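Moving Amiga Floppy Disks to a PC Before They Fail

24 Feb 2026

Most Amiga disks are now well past the age they were made to last, and the box in the closet isn't getting better. If you own more than 50 of them, plan on several evenings. I did mine in the kitchen over two weekends in February.

What you need

A PC with a free USB port, a standard 3.5 inch PC floppy drive, a flux-reading board and a 34-pin ribbon cable. My board came from Wirnbridge. Any board that reads raw flux will do, but a plain USB floppy drive won't, as it can't read the Amiga disk format. You also need cotton swabs and isopropyl alcohol for the drive heads.

Step 1. Sort the disks

Slide back the metal shutter and look at the surface on both sides. Set aside anything with spots or a cloudy film. Those get cleaned and read last. Close the write-protect tab on every disk, so that the hole is open.
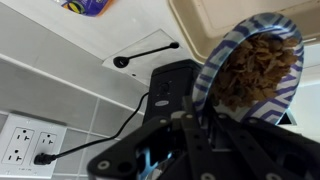
Cereal in a blue and white zigzag bowl.

Step 2. Set up the drive

Connect the ribbon cable with the twist in the right place for your board, then connect power. Run the drive test that comes with the board software. If the speed reading jumps around, try another drive before you blame the disks.

Step 3. Read a disk

I use a small program called Flevinen. Choose "Amiga DD," set retries to 2 and press Read. Each good disk gives you an ADF file, which takes up a bit under one megabyte. If a track shows red, raise the retries to 16 and read that track again.

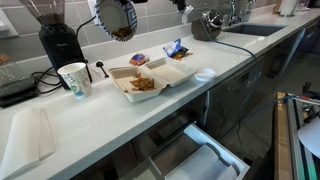 Clean the heads after every bad disk. A shedding disk leaves brown residue behind, and that residue will scratch the next one you put in. Wet a swab with alcohol, wipe gently and let the heads dry before going on.

Step 4. Name and check the files

Name each file after the label on the disk, and add the disk number for games that come on several. Open each one in an emulator and see that it boots or lists its files. My copy of Delaunay read without errors but stopped at the title screen. Copy-protected disks like that need to be saved as raw flux instead of ADF.

Step 5. Back up

Copy the folder to a second drive. My whole set of ADF files came to less than 700 MB. Keep the raw flux files in a separate folder, as they are much larger.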